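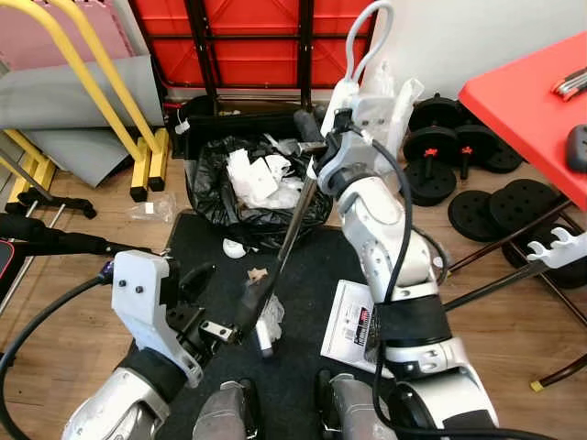
# Clearing out the back room — gallery

Quick page, no time for a proper write-up. The back room at Moltstead has been half gym, half workshop, half dumping ground (yes I know) for as long as I've had a key. We wanted the floor back before October. So we've been at it, mostly evenings, after seven, with the radio on.

Rough plan was: trash first, then tables, then mats, then the small stuff that has no home. Stuck to the plan for maybe an hour. Then Rostislav found a box of old Bindus catalogs and sat down to read them. Fair enough, I read one too.

Pictures below as they came off the card, in no order. Notes are from memory. If I've got something wrong write to me and I'll fix it when I fix it.

**A few things before you scroll**

Paper. So much paper. Tissue, packing, scraps. We got through one roll of black bags and started on the next. If you're doing a room like this, put the bag where you're working, wide open, and leave it there. Walking across the room with every handful is how you lose an evening.

Long reacher — best thing in the place. Saves the knees. Scraps get in everywhere, under legs, behind mats, and I am not getting down on the floor 588 times.

Rule for the mats: clear them before you try to roll or lift anything. Otherwise all the bits slide off the end and you've just moved your mess two feet to the left.

**The red tables**

Two folding tables, one up and in use, one folded against the wall. Scissors, packing tape, glasses, all landed on the open one. It's the sorting table in theory. In practise whatever is in your hand goes on it and stays. 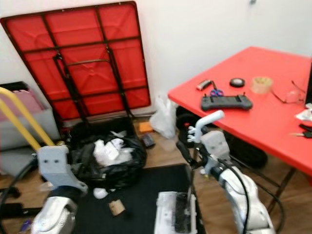 Marcela Bednárik wrote in to say we should get rid of one table altogether. Her view is that a flat surface fills up, and if you have a spare one you'll fill that too, and she'd rather see people sort straight into boxes on the floor. She did her own cellar that way, start to finish, with six boxes and a marker. She also says not to keep any box labeled "misc" — she opened hers after a year and put the whole thing out with the garbage.

Good points. Keeping both tables though. We need them when the Starusik lot come for the swap day, and Krajčí has borrowed one twice already this year and will again. But the boxes, yes, stealing that. No misc. We'll see how long it lasts.

**What goes where (so far)**

- Tape, scissors, anything that cuts or sticks — top drawer, the one that jams
- Keys — hook by the door. NOT the table. Please
- Exercise stuff — one corner, all of it togehter
- Cardboard — flatten it first, then out to the shed
- Remotes and chargers — a shoebox until someone works out what they belong to
- Lids with no jar, jars with no lid — out. No discussion

Drawer still jams by the way. Needs wax or a new runner. I've been saying so since spring.

**The exercise corner**

Yellow stand stays out, it gets used. Pink foam mat upright against the wall, gray one rolled, or sort of rolled, the end keeps letting go. An old belt would hold it. Red table next to them on its side of the wall, legs folded in. Takes up hardly any floor that way and you can still get at the mats. 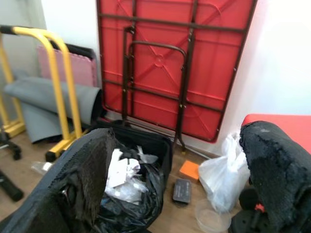
How do you keep a foam mat from bending when it's stored on its edge?

Stand it as close to upright as you can and don't hang anything on it. If it's already bent, lay it flat for a couple of days with some books on top.

**Still to do**

Sweep. Then sweep again, the tape scraps stick. Wipe down both tables, they've got glue on them from the lantern workshop and it comes off with warm water and dish soap if you leave it a while. Go through the gray bin, which I keep putting off. Find out who owns the bike pump. Rostislav Slanina has the shed key until the end of the month so cardboard has to go through him — call first, he doesn't read messages.

Roughly two more evenings I think. Bring gloves if you're coming, the ones here are all lefts. Coffee's in the tin on the windowsill, milk you'll have to bring.

More pictures when the floor's done.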